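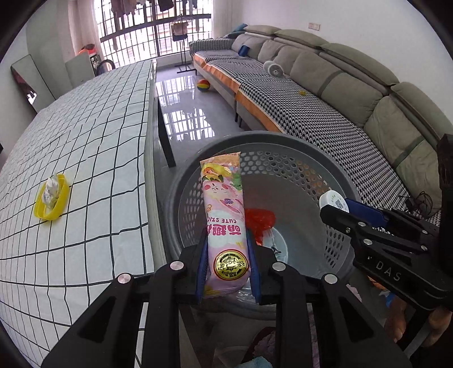 Skendville Shared Workshop, Home Robotics Bench

Donar Two-Hand Pickup Set: README

Welcome! Donar is our long-running build, a pair of hand-held grippers you carry around the house and use in place of your own fingers. The recordings in this folder come from the living room rounds, and we had a great time making them.

What's inside

900 short episodes of everyday pickup and basket work, split between two homes: Skendville (430 episodes) and Patutthorpe (the rest). Each episode has left and right video, finger opening over time, and a one-line task note typed by whoever was holding the grippers.

The objects

Whatever the household had lying about. Snack packets are our favorites - the long pink one with the smiling cartoon face is a real test, because the wrapper crinkles and you have to hold it with a pad on each side near one end. White round containers are the other regulars. Most tasks finish at the big gray plastic basket with the holes in its wall.

The grippers

Both are black, with blue finger pads and linkage arms turning on silver pins. The pads are the third version we tried and by far the best! Earlier ones were harder and let thin plastic slide. If you print your own arms, drill out the pivot holes by hand and go slowly.

Splits

Train and test are divided by home, so please keep Patutthorpe out of training if you want to compare numbers with ours. The Whitcombe folder is a separate set of 1000 bench clips and is not counted in the total.

Known issues

Finger opening drifts a little in longer episodes. Re-zero at the first full close.
Bright windows wash out some of the video, mostly afternoon takes.
Task notes are uneven. "Snack in basket" and "packet to basket" mean the same thing.

Still to do

Merge the duplicate task names, add pad wear notes, and finish the left-handed episodes in November. Corrections are very welcome - leave them in notes.txt with the episode number.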